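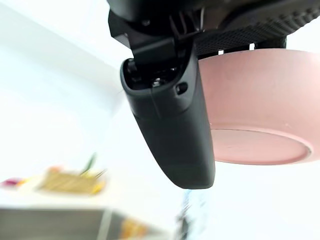 Crockery shelf: what we need before September

The kitchen cupboards at the Sydorenko Street hall have been sorted and the crockery shelf is back in order. Plain white plates are on the left, odd colours are on the right, and the bowls now have a shelf to themselves. Anything chipped on the rim went out with the rubbish on 14 July 2021.

We kept pieces with small specks or faint marks in the glaze. They are fine to use. If you are unsure about a piece, turn it over and check the base ring first – a rough or cracked ring will scratch the tables and the other dishes it is stacked on.

Please stack bowls no more than 7 high. Cups go on the hooks, handles facing out. The large serving dishes live in the bottom cupboard beside the urn and should be dried properly before they go in, as the cupboard has no airflow and the tea towels stored there picked up a musty smell last winter.

We are still short of bowls for the spring lunch and would be glad of 20 more. Colour does not matter. Soup size is best, with a flat base and no metallic trim, so they can go in the microwave. Please wash them and take off any price stickers before you drop them in.

Donations can be left in the tub inside the side door. Norbert Bozsik has the cupboard key and can take larger boxes if you ring first. Glassware is not needed at the moment – we have plenty of tumblers, and the jugs are full up as well.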